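Tristitz Opens Enrollment for Free Back-to-School Supply Program

18/07/2024

Tristitz, a family services organization, today opened enrollment for its back-to-school supply program. The program gives free classroom supplies to children entering kindergarten through fifth grade. Families can sign up online or at either of the 2 pickup sites, Prutia Hall and the Vema Learning Center.

Enrollment is open to any household with a child registered at a public or charter elementary school in the district. There is no income test. Parents and guardians need to bring one document that shows the child's school and grade for the coming year. A report card, a registration letter or an email from the school office will be accepted.

What Families Receive

Each child receives one set of supplies matched to grade level. Sets for kindergarten and first grade include crayons, glue sticks, blunt scissors, a pencil box and counting blocks. Sets for second and third grade add ruled notebooks and a ruler. Sets for fourth and fifth grade replace the crayons with colored pencils and include a basic calculator. Backpacks are not part of the program this year.

Teachers may also request a classroom set, which holds shared supplies for one room. Tristitz will fill 50 classroom sets on a first-come basis. Requests must be sent from a school email address and should list the grade and the room number.
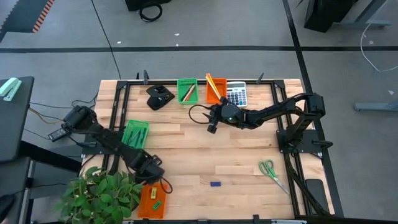
Pickup Sites and Hours

Prutia Hall will be open for pickup from 3 p.m. to 7 p.m. on school registration days. The Vema Learning Center will be open from 9 a.m. to noon on the same dates. Families choose a site when they enroll and will get a text message with their pickup date. Sets that are not picked up within 2 weeks of that date will go to the waiting list.

Parking is free at both sites. Prutia Hall has a step-free entrance on the north side of the building. Enrollment forms are available in English, Spanish and Vietnamese.

The program is paid for by a grant from the Ngô Family Fund and by donations collected at a supply drive in May. The drive brought in 130 boxes of new items. Tristitz is still accepting unopened crayons, glue sticks and wide-ruled notebooks at both sites during regular hours. Used items cannot be accepted.

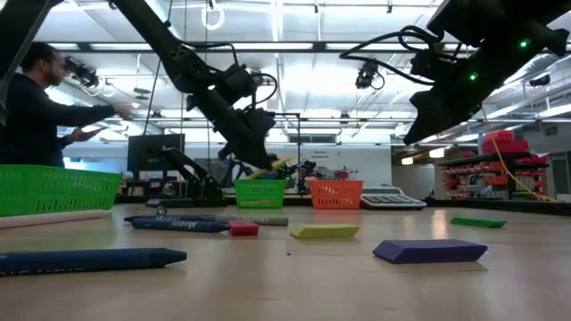 Crayons, colored blocks and a calculator on a wooden tabletop.

About Tristitz

Tristitz provides after-school care, tutoring and family support to households with young children. Its programs are free and open to the public.

Media Contact
Tristitz Communications Office

###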